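Magazin › Kurzprosa › Die Pegelmeldung

Die Pegelmeldung

Der Schreibpegel im Schacht Remholm zeichnete seit 14 Jahren den Wasserstand des unteren Beckens auf, in Tinte, auf Millimeterpapier, mit einem Vorschub von zwei Millimetern pro Stunde.
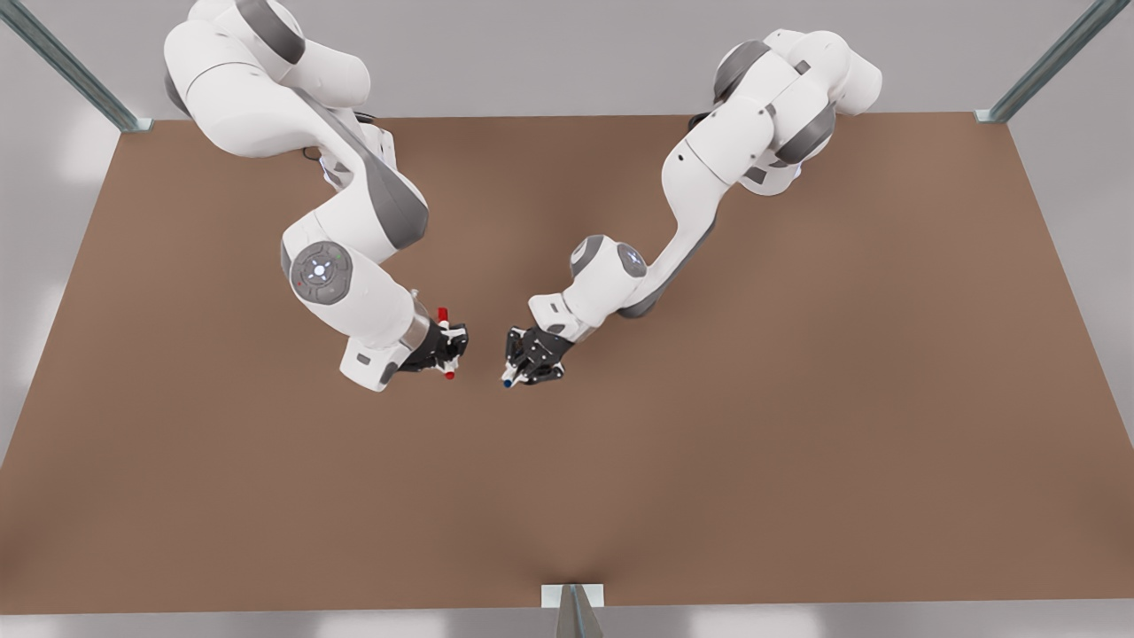 Ishbel Morrison wechselte die Rolle jeweils am ersten Tag des Monats um sieben Uhr früh. Sie notierte Uhrzeit, Lufttemperatur und den Stand an der Lattenmarke, verglich ihn mit dem Stand der Feder und trug die Differenz ein. Bis zu einem Zentimeter galt die Differenz als zulässig. Darüber war eine Meldung an die Betriebsstelle Nirarik zu schreiben.

Im August betrug die Differenz vier Zentimeter.

Sie las die Latte ein zweites Mal ab. Dann prüfte sie das Schwimmerseil, die Umlenkrolle und das Gegengewicht. Das Seil lag in der Rille. Die Rolle lief ohne Spiel. Sie klopfte an das Gehäuse, die Feder zitterte und kehrte auf denselben Wert zurück.

Die Meldung umfasste sieben Zeilen. Die Antwort von Atif Kiani kam am Nachmittag und umfasste eine: Feder justieren, Vorgang schließen.

Morrison justierte die Feder nicht. Sie holte die alten Rollen aus dem Blechschrank und breitete sie auf dem Boden des Pegelhauses aus, eine neben der anderen, und beschwerte die Enden mit Schraubenschlüsseln. Die Kurve des unteren Beckens war ihr vertraut: Anstieg in der Schneeschmelze, Plateau bis Juni, dann ein Abfall, der so gleichmäßig verlief, dass man ein Lineal hätte anlegen können. Sie legte ein Lineal an. Ab der Rolle vom Mai lag die Linie unter der Kante, zuerst um eine Strichbreite, dann um zwei.

Der Schreiber hatte also einen Abfall gezeichnet, den die Latte nicht zeigte. Dafür gab es zwei Erklärungen. Entweder war der Schwimmer undicht und sank langsam ein, oder die Latte bewegte sich mit dem Wasser.

Sie zog den Schwimmer. Er war trocken. Sie wog ihn auf der Federwaage und verglich das Ergebnis mit dem Abnahmeprotokoll, das Jaime Marinho seinerzeit unterschrieben hatte. Die Werte stimmten überein.

Die Latte war an der Ufermauer verschraubt. Die Ufermauer stand auf dem Damm.

Gegen 20 Uhr rief sie Nayara Brito an, die in Orakzai die geodätischen Festpunkte verwaltete, und fragte, wann die Mauerkrone zuletzt nivelliert worden sei.

— Vor 29 Monaten, sagte Brito. Warum?

— Ich brauche den Anschluss an den Festpunkt im Fels. Morgen, wenn es geht.

— Wer zahlt das?

— Schreib Kiani auf.

Sie maßen am nächsten Vormittag, vom Festpunkt bis zur Latte und zurück, eine Strecke von 40 Metern. Brito stand am Instrument, Morrison hielt die Messlatte und achtete auf die Dosenlibelle. Beim Hinweg sprachen sie nicht. Beim Rückweg sagte Brito, der Abschlussfehler sei unter einem Millimeter, und wiederholte die letzte Ablesung trotzdem.

Die Mauer hatte sich um vier Zentimeter gesetzt. Der Schreiber, dessen Schacht im gewachsenen Fels stand, hatte die ganze Zeit richtig gemessen.

Die zweite Meldung ging direkt an Nazma Jayawardena, die Leiterin der Talsperrenaufsicht in Andard. Morrison fügte die Rollen von Mai bis August bei, das Nivellement in beiden Richtungen und eine Kopie der Antwort aus Nirarik. Einen Kommentar zu dieser Antwort schrieb sie nicht. Im Feld für empfohlene Maßnahmen stand: Absenkung des Beckens, sofort.

Dann spannte sie eine neue Rolle ein, füllte Tinte nach und setzte die Feder auf. Um 17 Uhr begann die Linie zu fallen. Morrison trug die Uhrzeit ein und ließ das Feld für die Differenz leer.

7 Kommentare · 29 Mal geteilt

Kontakt | © Magazin für Kurzprosa | Nach oben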